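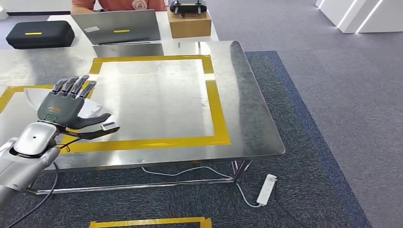

EQUIPMENT BUDGET, SECOND PASS – February
(started 9:40, picked up again after lunch, numbers not final)

Mariann wants one page by the end of the month. So far I have four pages and no total. Writing it down here so Rasmus and Edit can shout at me before it goes up.

Ceiling from Mariann: 2700 for everything that isn't the hand. The hand is on its own line and Krisztina is handling that, don't touch it. Shipping comes OUT of the 2700, I asked twice.

Quotes in so far:

Farnon – second steel table, same height as the one we have. 1774 delivered. Lead time 7 weeks, which is bad. They'll do it with the square edge for less but we already know the rounded lip is easier on sleeves and cables, so paying for the lip.

Ivari – blue rack, two shelves, perforated uprights. Waiting on price. Miklós called, they said tomorrow. They said tomorrow last time too.

Pireck – crates. Green, to match, with the label holder on the front. Minimum order is 30, which is silly, we want maybe half that. Ask if Major would split an order with us, they use the same ones.

So if the table is 1774 that leaves 926 for rack + crates + all the small stuff. Tight. If Ivari comes in where they did last year we're OK, if not the crates wait.

Question for Edit: do we need the second table at all? My argument for – right now every time we go from table work to rack work something gets moved and then the tape gets redone. Her argument against – it's a table, 1774 is a lot of money for a table. Both true. Miklós suggests a used one. Asked him to find one, by next meeting or we drop the idea.

Small stuff, keep adding:
– power strips, want them mounted to the table leg or under the top, off the carpet. 2 pcs
– cable cover for the run under the table
– yellow tape, always more yellow tape
– hard case for the second controller
– labels. Yellow ones, the white ones come off
– spare red belt for the stanchions, the clip on one is getting lazy

Rasmus says put the cable cover under "safety" as that's a diferent budget. Good idea, moved. Belt too. That takes it out of the 2700.

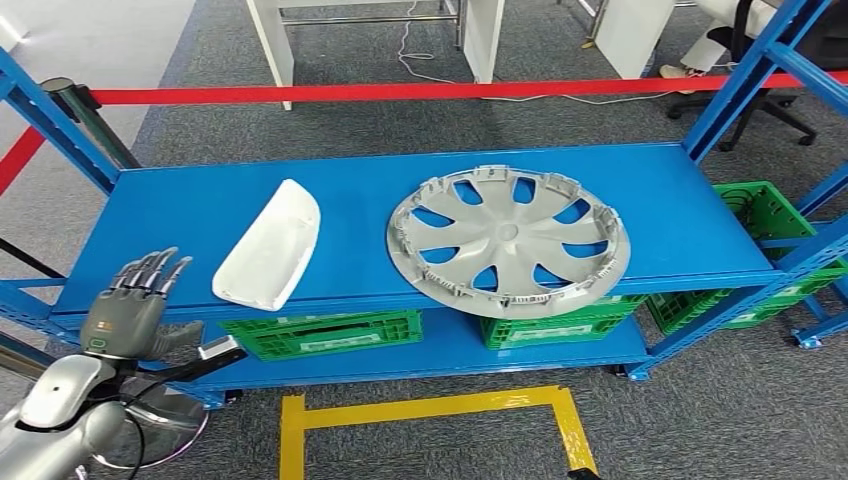
RACK – what we need vs. what we have

Went over the rack stuff with Rasmus standing next to it. Notes as he said them, more or less:

– top shelf size is right for the big parts. Wheel cover and the white shell both fit with blue showing between. Anything wider than the wheel cover and we're in trouble, the cover is already a little over the front lip.
– don't buy deeper. Deeper means longer reach at the back and we'd have to redo the tape lines too.
– bottom shelf is storage and that's all it is. Fine. Don't pay extra for an adjustable one.
– feet: ask Ivari for ones that lock. Put it in the email. (done 2:15)
– one crate of cables is living on the floor at the right end. If the new rack comes, that goes up. If not, I want at least a lid budget, ha

Parts. Grey wheel covers are the thing we'll use up. Clips inside are thin plastic and they will not last forever with daily handling. Krisztina thinks scrapyard covers are fine for practice and we keep the good ones for real runs. Zero cost, just somebody's afternoon. Yes to that. White shells we can't get from a scrapyard, ask Major what they want for a few seconds with bad finish.

Also want a matte color on the next top shelf if there is a choice? The blue is smooth and pretty glossy parts sit on it. Edit says don't over think it. Asked Ivari anyway, if matte costs more then no.

FLOOR MARKING

Forgot this completley in the first pass. If a second table and a second rack go in, the tape layout has to be done again from scratch and I'd like it done properly once. Options:

1. Same tape as now. Cheap, we do it ourselves, half a day with two people.
2. Wider tape for the big outlines, the narrow roll for small boxes. Slightly more. My pick.
3. Swap out carpet tiles in the marked zones for colored ones. Miklós' idea. Looks great, costs too much, and then you can't move anything. No.

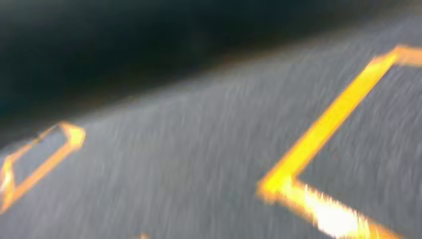 Yellow floor marking, two of the outlines. Wrist camera, moving.

Going with 2 unless Mariann objects. Color stays yellow.

To do before this goes to Mariann:
– Ivari price (Miklós)
– Pireck, smaller minimum? or Major split (me)
– Major, shells w/ bad finish (Krisztina)
– used table, yes or no (Miklós)
– ask Farnon if 7 weeks is real or just what they tell everyone (Edit, she knows someone there)
– get it down to ONE page (me, sigh)

4:50 – Farnon called Edit back. 7 weeks is real. If we want it before summer we order this month, so the used table question needs an answer first. Told Miklós.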